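Our sorting arm keeps missing the small stuff. Gripper problem or club problem?

Posted by Pirjo Saarela, April 6, 2018
3,402 views | 2 people are following this

I help run an after-school robotics club, in the sense that I have the key and know where the extension cords are. The kids are getting ready for the Fesport tabletop round, where the arm has to take small household items one at a time and put each one in the right place. Balls in one spot, little things in a bowl, anything sewing-related back in a drawer. A person does this without waking up fully. Our arm does not.

The arm is a secondhand one the club got before my time. The kids wrote the control program themselves, which they will tell you, and borrowed most of it from last year's kids, which they won't. They record themselves guiding the arm through the task, then the program tries to copy the moves. After 100 recorded tries we have something that goes to the right part of the table nearly every time and then closes its fingers on the air just above the object. 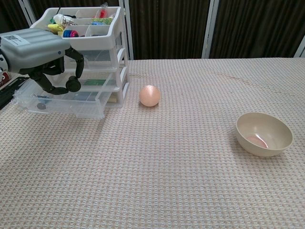

Big things are fine. It will pick up a tennis ball and look smug about it. The trouble starts with anything under the size of a thumb. It comes down, stops short, squeezes, lifts, travels all the way over to the bowl, and opens its hand with great ceremony over nothing. The kids have started applauding.

What we have tried so far:

Lowering the stopping height in the program. It then pushed into the tablecloth and dragged everything toward itself like a bad magician.

Slowing it down. Same miss, more suspense.

Recording more tries. One of the boys wants to keep going until we have 3,602 because he read a number like that in somebody's write-up and has decided it is the answer. I would like to be home by August.

My own theory is the tablecloth, but I teach social studies, so my theory has been given the weight it deserves. Is it the fingers, the cloth, the program, or us? The rules let us change the fingertips and the table covering. We can't swap the arm.

Share this | 2 shares

Jouko Mäkelä

It's the cloth, and you should get an apology from whoever laughed at you.

Anything with a weave and some give in it changes height depending on how it was spread that day. Iron it, tug one corner, lean on it while you're setting up, and your table has moved a hair. For a tennis ball that doesn't matter. For a button it's the whole game. My group lost most of a spring to a bath towel somebody's mother had kindly donated.

Try this before you touch the program. Take the cloth off and run the same pickups on the bare table, with the stopping height set fresh for that surface. Put one small thing in the same place each time, and mark the place with tape. If it starts grabbing, you have your answer. If it still closes on air, put the cloth back and tape it down at all four corners, and go look at the arm. Secondhand arms get loose at the shoulder, and by the time that looseness reaches the fingers it has grown up and moved out. With the power off, hold the base still and wiggle the gripper very gently. You want to feel almost nothing.

Two other things. Have one kid do all the recordings for small items. When six kids each guide the arm down their own way, the program splits the difference, and the average of six decent grabs can be a miss. And have them pause for a beat at the bottom before closing. Kids rush the last part since they already know how it ends, and the arm learns to rush too.

Soft fingertips help once the height is right. We cut up a rubber kitchen glove. Go thin, and check that the fingers can still close all the way with the rubber on.

Please don't let him get to 3,602. If the first hundred were recorded on a cloth that kept shifting, you'd just be teaching it to miss with confidence.

Akbari

could be the battery. ours acted weird when the battery was low

kerness_dad

Can't speak to the programming, but on drawers: if they have to put things back in one, make sure it starts open by the same amount every time. We put a pencil line on the side of ours. Before that, every run began with an argument over how open "open" was, and the arm generally sided with no one. Also, our kids learned to do a dry run with the item missing entirely, so they could see where the fingers ended up without anything in the way. Took five minutes and settled a dispute that had been going since the fall.

Comments (4)

Pirjo Saarela: Ours plugs into the wall, but thank you, Akbari. I did check that it was plugged in.

Pirjo Saarela: Jouko — bare table, taped spot, one kid recording. It picked up a button on the second go and there was screaming. Cloth goes back on tomorrow with tape. I have mentioned my theory to everyone in the building.

stelteck_fan: does the rubber glove thing count as a fingertip under the rules or as a glove

Jouko Mäkelä: Fingertip, if you cut it small enough. Ask the judges first and bring a spare.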